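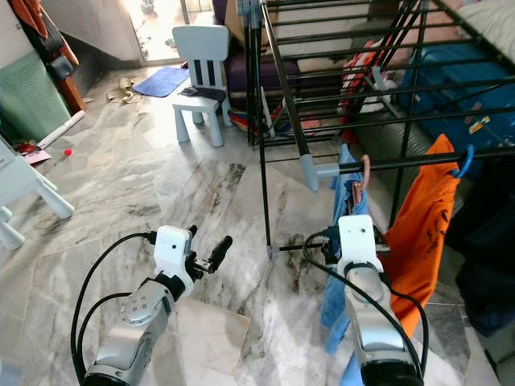 GEDVILLE YOUTH TRACK AND CROSS COUNTRY
Progress report to the Panagiotou Fund, second half of the grant
December 25, 2022

You asked for this by the end of the year, and the end of the year is when you will get it. The holiday timing is my own doing. The July report went in early and I have been coasting on that ever since.

The short version is that the team has grown, the long jump pit is finally full of sand, and we still do not have a home meet on the county calendar. Details follow in the order of your form, except where your form asks for things twice.

Participation

Cross country ran from late summer until the leaves were down. Both the boys and the girls fielded full scoring teams at every meet, which we have never managed before. In past seasons our fifth runner was usually whichever sprinter had failed to look busy enough on the morning of the race.

The girls finished second at the Hindo Invitational behind a school that brings its own tent with windows. The boys were seventh. They went out with the leaders for the first mile, as they had been told not to, and spent the next two learning why. By the league meet they had it sorted out and moved up well through the back half of the course, in mud that took one shoe and did not return it.

Winter conditioning began after Thanksgiving. Turnout is good on the days we do hurdles and thin on the days we do hills.

Equipment and uniforms

The grant line for equipment was $2,000 and it is spent. It went to hurdles, two relay sets, a new measuring tape (the old one had been stepped on so often that everybody's long jump was a personal best) and practice shirts. The hurdles came with the wrong feet and had to go back, then came again with the right feet and the wrong bolts. They are standing now and have been knocked over in the usual way.

Practice shirts are washed and hung to dry between sessions. They started the fall as a matched set and are now several related shades. We have stopped sending them home with athletes, and the number of shirts coming back has improved a great deal as a result.

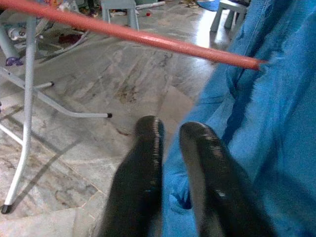 Facilities

The sand took longer than it should have. The first delivery was a fine grade suited to a playground and the second was suited to a driveway. The third is the real thing, and the jumpers have been in it up to their ankles since October. The runway still has a soft spot near the board, and we have marked it with paint until it can be patched in spring.

Lane 3 of the track floods at the far turn whenever it rains. The district has looked at it. The district agrees that it floods. For now we run intervals in the outside lanes and correct the distances on paper, and the math has been a surprise benefit for some of the younger runners.

The Kindness program

Your form asks how the Kindness part of the grant is going, and I will admit I had doubts about this one. The idea is that each older athlete is paired with a new one for the season, warms up with them, and stays at the finish line until that runner is in. I expected a lot of staring at phones. What we got was a crowd at the finish of every race, including the ones where the last runner was a good while behind the rest. A few of the pairs have kept going into winter without being asked. The older athletes also rake the pit and see to the laundry on a rotation, and the complaints are loud but the work gets done.
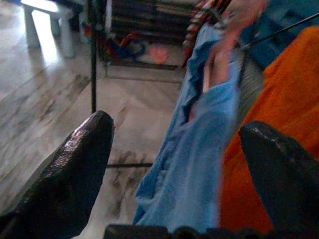 Light blue cloth on the drying rack.

What has not gone well

The home meet. We applied for a spring date and were told the calendar was full, then told it was not full but that we had used the old form. The new form is in. I would put our chances at fair.

Transportation has run over budget – two meets were moved farther away after we had booked the bus. I covered the difference out of concession money, so the concession stand will open the spring season with a box of mustard packets and high hopes.

Next steps

Spring practice schedule to families by the end of January. Patch the runway once the ground dries out. Reapply for the home meet if this round fails. Find a pole vault coach, or stop telling people we have pole vault.

Receipts are in the attached folder. The one from the sand company is for all three deliveries and includes a credit, and it does add up if you read it from the bottom.

Head Coach, Gedville Youth Track and Cross Country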